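December, morning, back bench

Labels again. I've put this off long enough, and the box of stuff whose labels have dropped off is now bigger than the box of labels. So today is glue day, and I'm writing it down as I go so I don't run the same tests again next winter (I'm fairly sure I did some of this last winter and wrote it on an envelope).

What I have on the bench: the old paper labels from Abbasi, the new Petari film labels (300 to a roll, one roll opened), and a sheet of plain full-page stock that Aileen Barredo brought over from the office. Her sheet is 297 mm long and our printer tray stops short of that, so I trimmed the end off with the guillotine and lost one row. Ask her for letter size next time.

Pens: fine black paint marker, the ordinary office permanent one, and a soft pencil. I keep pencil in every test. It never fades on me and people laugh at it every time.

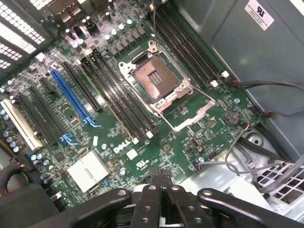
Peel test, paper labels

Same method as always. Wipe the surface with alcohol, let it dry while I drink half a coffee, press the label down with the side of my thumb, leave it for an hour, then pull slowly from one corner.

Painted steel: came up in one piece, faint ring of glue. Fine.
Bare aluminum: came up in one piece, no ring. Almost too easy.
Glass jar: tore halfway. Needed soaking.
Polypropylene bin: fell off before I got to it. I had my back turned and heard it land, more or less.
Cardboard: took the top skin of the cardboard with it, as expected. Nobody should be relabeling cardboard anyway, just cross it out.

The bins are the real trouble. Everything small in this shop lives in polypropylene bins from Trollby and nothing wants to stick to them. I scuffed one patch with 800 grit and the paper label held noticeably better there, but it left a dull square on the front and I don't love the idea of sanding every bin we own. Maybe just the drawer fronts?

Peel test, film labels

I like these a lot! They go down flat, they don't curl at the corners when the heater is running, and the paint marker sits on them beautifully. Office marker smeared when I rubbed it with a damp thumb five minutes later. Pencil hardly shows at all, so there goes my favorite.

On the bins the Petari film did better than the paper, though a corner still lifts if you pick at it. And I know exactly who will pick at it (me).

Removal is where film loses points. After an hour it's fine. After a night on painted steel it left a gummy rectangle that I had to go after with Flakel and a plastic scraper. The Flakel works, but it smells strongly of oranges and it took the shine off the lid of a storage box, so test a corner first. Window open, please. 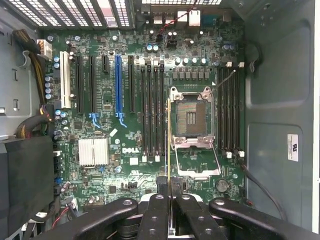

Processor socket open, all the memory slots empty.

Where to put them

Half the fight is picking the spot. A label on a curved jar lifts at both ends, and a label across a seam splits along it. Texture is just as bad, and I'd like us all to agree to put labels on flat faces and leave the rest alone, even if that means the label ends up lower down than you'd like.
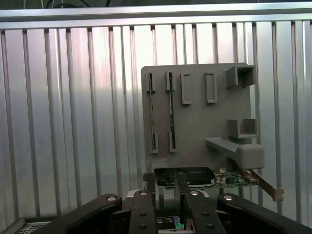

Surface shape matters more than I gave it credit for when I bought the cheap roll. I stuck three strips on a grooved drawer front and every one of them bridged the channels, so the glue only had the high spots to hold on to and a fingernail got under with no effort. Same goes for ribbed metal wall like that, I wouldn't waste a label on it, whereas the gray board standing in front of it is flat and matte and has a bit of clear face where a small one might sit nicely. The horizontal rail above the ribs would be my other pick. For grooves I'd use a hanging tag on a loop of string and be done with it.

Handwriting

Touchy subject. My sevens look like ones, I've been told so 2 times this month, and I've started crossing them. Capitals for everything, please, and no abbreviations you made up on the spot. I found a drawer marked MISC SM BRKT R and I still don't know what the R is for. Right? Rusty? They aren't rusty.
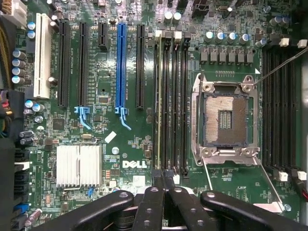
Dell board, with the blue slot in among the black ones.

Afternoon

Left one set of each label on the windowsill for the sun test, what there is of it, and another set on the shelf over the heater. Names of the stock are written on the back in paint marker. Don't tidy them away! I'll look at both in two weeks.

To do:
Order one more roll of the Petari film, the narrow one.
Try a clear tape strip over paper labels on the bins.
Ask Aileen if the office has any of the old tie-on tags left.
Refill the alcohol bottle, it's nearly out.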